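Section 7: Gripper faults at the organiser

7.1 When this section applies

Use this section if the Padora two-arm station stops during the tidy-up routine, or if an arm drops a bottle, knocks a partition or holds still with the Satti controller showing fault 67. Read 7.2 before you touch anything.

7.2 Making the station safe

1. Press the stop button on the controller. Do not use the pause key, as the fingers stay under power.
2. Wait until both arms have stopped moving.
3. Keep your hands out of the space between the fingers and the organiser.
4. Leave the bottles and jar where they are until you have written down the fault code.

CAUTION: A stopped gripper may still close when power returns. Stand clear at every restart.

7.3 Checking the approach

Fault 67 means that a gripper met something before it reached its set position. The usual cause is an organiser that has been moved, or an item standing in front of the compartments. 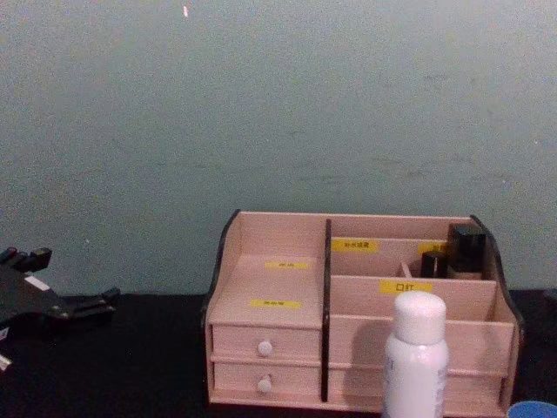
Mandla Moodley writes that on his station the fault came back twice after the front was cleared, and that it only went away once he had pushed the organiser back against the wall and taught the position again. We have added this as step 3 below.

1. Remove anything standing on the table in front of the organiser.
2. Check that no bottle is leaning on a partition.
3. Push the organiser back to the wall and teach its position again (see 4.2).
4. Run the routine at low speed with one arm only.

Note: The black tabletop can hide dark objects from the head camera. Check the table by eye as well.

7.4 Fault during placing

If the arm stops over the front tray, do not pull on the fingers. Select Retract, choose the arm concerned and let it lift clear before you reset.

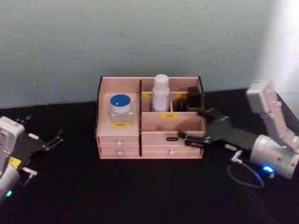 Fig. 7-2. Right gripper over the front tray, left gripper clear of the organiser.

If the fault returns after 2 resets, take the station out of use and send the log to Harkar service.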